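Fludidport Community Garden -- minutes of the 1st April meeting

I took the notes again, so blame me for the spelling. We met at the Brirside hall and got going once the urn had boiled. Apologies from the Vītola Street plots, who had a clash with the school concert.

Minutes from February

Accepted, with one fix. I'd written that the compost bays were "finished" and I've been told very firmly that they still need lids.

Water

This took up most of the night. The tank on the north side is down to 2,000 litres and we've still got the tomatoes going, plus everyone's brassica seedlings to get in. I suggested we go back to hand watering before breakfast and leave the hoses on the hook until we get decent rain.

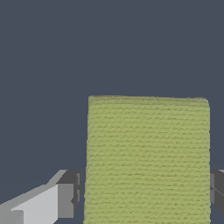 Glória Brandão wasn't having it, and said hand watering is fine if you live across the road, but she comes in on the bus and can't be there at dawn with a can. She'd sooner see us mulch properly and run the drip line in the evening. Lots of nodding at that, and I have to say she talked me round! We agreed on evening drip, two nights a week, and pea straw on every bed that's been cleared. I'll put the roster on the shed door.

Cherry Mae Dumlao asked if the drip line still leaks near the rhubarb. It does. She has some joiners at home and will have a go at it.

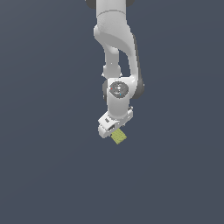

Shed and tools

The good fork is missing again -- the one with the green tape on the handle. If it's in your boot, please bring it back, no questions asked. We also had a quote from Vimex for a new shed door and it was more than any of us wanted to hear, so we're going to rehang the old one and see if it gets us through winter. I said I'd bring my drill. We need four long hinge screws and I'm fairly sure there are some in the biscuit tin.

There was a bit of back and forth about the padlock as well. The code is staying the same for now, mostly so people don't get locked out over the holidays, and we'll change it when the new plot holders start.
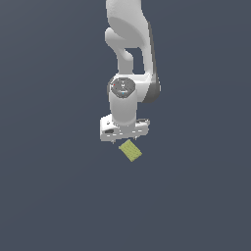 Two plots are coming up down by the fence, both a bit shady after lunch but good for silverbeet and parsley. They'll go to the next names on the waiting list, and Glória is going to ring them. Whoever takes the corner one gets the old lemon tree too, gall wasp and all.

Other bits

Seed swap is on again, same spot under the verandah. Bring labelled envelopes, please, as last year's mystery pumpkins took over half my bed.

Cherry Mae would like her cake tin back.

We wrapped up and stacked the chairs. Next meeting is at the hall again, and it's my turn to bring the milk.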